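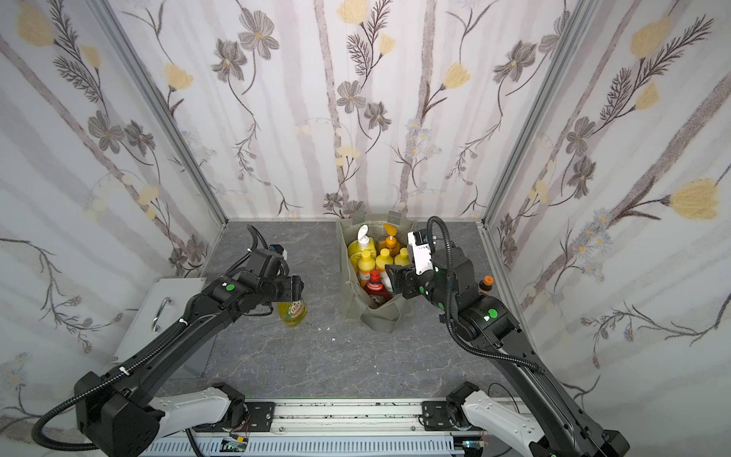
Fairy washing-up liquid against a floral wallpaper.

Brinarent opens its kitchen and party lending shop in Sesavville this November

I've been wanting to write this one for ages, so forgive me if I go on a bit. Brinarent is opening a proper shop at last! We've been lending out plates, glasses, cake stands and big saucepans from the back of my garage for 4 years, and the garage has finally had enough (so has the car, which lives on the street).

The new place is on Soltani Street, two doors up from the bakery, and we'll have 4000 items on the shelves when the doors open. Most are crockery and glasses, but there are also tablecloths, tea urns, folding chairs and a fondue set that goes out far more often than I ever thought it would.
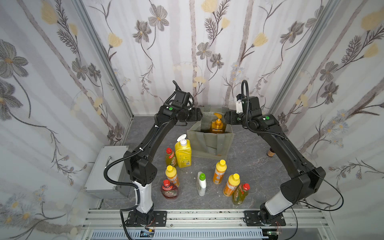
Borrowing works just as it did before. You pick what you want, you take it home for up to 15 days, and you bring it back washed. Membership is a yearly thing and you can join at the counter. If you break a glass, tell us and we'll sort it out – glasses get broken at parties, and I'd much sooner hear about it than find a gap in the box later.

Our neighbours at Zirach, the furniture menders, built the shelves and the long counter, and they've done a lovely job. They'll also be mending wobbly chairs on opening morning, so bring one along if you can carry it.

The first 100 people to join will get their first loan free, whatever the size. Yes, even if it's a wedding!

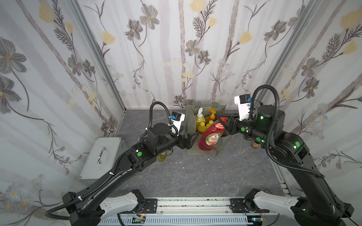
Do I have to live in Sesavville to join?
Anyone can join, wherever they live, as long as they can collect from the shop and bring everything back themselves. We don't deliver yet.

Doors open at 10am and there'll be tea from the largest urn. Press are very welcome from 9am, before it gets busy – just ask for me at the counter.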